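Grusterberg Tidy-Up Set - read me first

Hello, and thanks for having a look. Grusterberg is a small collection of short clips of ordinary household things being picked up and put where they belong. It began in October as a much smaller folder of kitchen odds and ends, and it has grown a fair bit.

What's inside

There are 43 sessions, sorted into 8 folders by the kind of item: bottles, mugs, tins, cloths and so on. Each folder has a plain text list with the item's name, its colour and the spot it was meant to end up in. Bottles are the biggest folder, with 19 sessions.

A note on the bottles

We kept to the sort you'd find rolling about in anyone's car or pantry - clear plastic, screw cap, printed label. Labels were left on, as people rarely peel them off before tidying.
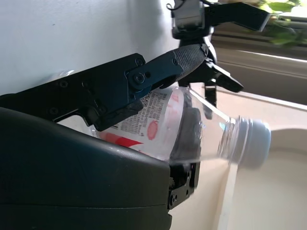 Caps are listed separately from bottles, so if you're sorting by colour, please check which column you're reading. Jiahui Liang caught 2 entries where the cap colour had landed in the bottle column, and both are fixed in this version. If you find another, do write to us - we're always glad of a second pair of eyes.

Last updated Wednesday, June 6, 2018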